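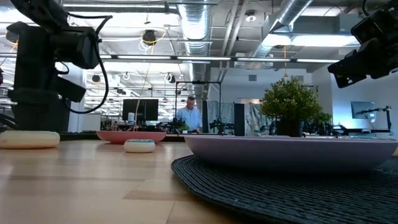 The two-arm tabletop cell at Hultdale, with the plates and the toy donut on the table.

Maintenance notes for the Hultdale cell, 12th June

The tabletop cell has now completed 700 hours of operation, and the scheduled inspection was carried out this week. I record the results for readers who look after similar equipment.

The inspection began with the cables. The thick cable that leaves the top of the left arm forms a wide loop before it returns to the body, and that loop must stay free through the full range of the shoulder. Both arms were moved by hand, with the power off, to the end of each joint. The cable on the left arm was found to pull slightly at its upper clamp. The clamp was loosened, the cable was given 38 millimeters of additional slack, and the clamp was closed again.

The gripper fingers were cleaned with a dry cloth. One pad on the right arm showed wear along its inner edge and was replaced from the Cudeo spares kit. The old pad had served 2250 cycles. Its replacement is slightly thicker, so the closing position was set again before any plate was handled. A shallow plate with a thin rim is a demanding test of this setting, and I would advise against beginning with anything heavier.

The table position was checked against the Esach reference plate at 19 points. Two readings fell outside the permitted range, both near the rear edge. The mounting bolts were tightened in the order given in the manual and the readings were repeated, with satisfactory results.

A second clamp of the same type has been ordered through the Sauerland office. Delivery is expected in July, and the clamp on the right arm will be changed at that time.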